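Folto: a Folding Backboard for Small Work Tables
Report of the design project, second year, September

1. Why we chose this subject

In our workshop the tables stand against each other, and small parts often fall from the back edge to the floor. In the first week we made a list of everything that fell down, and it came to 17 things, mostly screws and pencils. We wanted to make a low backboard which a student can put on the table in the morning and take away at the end of the day. We gave it the name Folto, because in the beginning it was planned to fold.

2. Requirements

The board must not damage the table. It must stand without screws, and one person should be able to carry it. It should also be low enough that two people on opposite sides can still talk and pass tools. The money for material was limited, so we could not order anything cut to special size.

3. Material

We compared wood from two suppliers, Drondov and Damex. The wood from Damex was cheaper, but two pieces arrived bent and we had to send them back. This cost us nearly 2 weeks. At the end we bought from Drondov. All material together cost 951 crowns, and with the hinges and the oil the total was 1,291 crowns.

4. Building and trying

The first version had hinges from Villca in the middle. It folded well, but it did not stand straight, and when somebody leaned on the table the board moved forward. We tried stronger hinges and the result was the same – the joint was always the weak place.

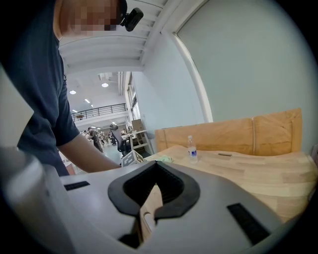 For the second version we gave up the hinges and joined the panels side by side. The name stayed, although nothing folds any more. The panels are placed upright along the back edge of the table, and a narrow strip of felt is glued under them.

5. Results

After one month of use we asked the other students in the workshop for their opinion. Most of them were satisfied. Two complaints came more than once: the board is heavy to carry up the stairs, and dust collects in the corner where it meets the table. We agree with both. A small gap at the bottom would help with the dust, but then the screws could fall through again.

6. What we would do differently

We should have made a cardboard model before buying hinges. We also measured only one table, and later we found that the tables by the window are slightly shorter – on these the board sticks out at one side.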